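Palulstead bench notes, September
Mug glaze and table surface, second look 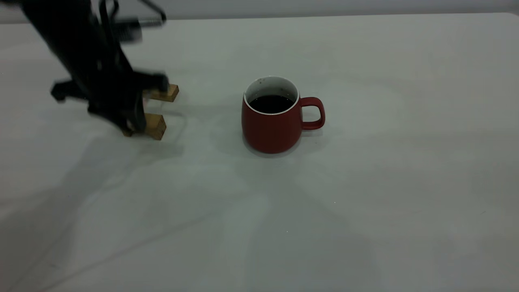
Started at 9.30. Kamarul wants the red mug kept as the standard piece for this round, so the Waveck ones have gone back in the cupboard. It holds 340 ml to the brim by the jug, and I got the same figure twice.

The matt red is easier to work with than the shiny glaze we tried before. Less glare off the white top, and it doesn't show finger marks. The barrel shape is a nuisance to measure -- callipers slide off where it curves in at the base. Harsh suggests a strip of card round the widest part, then measure the card. Tried it, got 227 mm, will repeat after lunch.

Table top: wiped down with plain water only. The spray from Teoh leaves a film and mugs skid on it. Please don't use it on this one. There is a cloth on the hook.

Tilt check not done. Nabila has the wedge.

To do:
Weigh mug empty, then with 2 cm of water
Leave 30 minutes, look for a ring on the white
Ask Yoshinori if the Trosa order included spare mugs in the same red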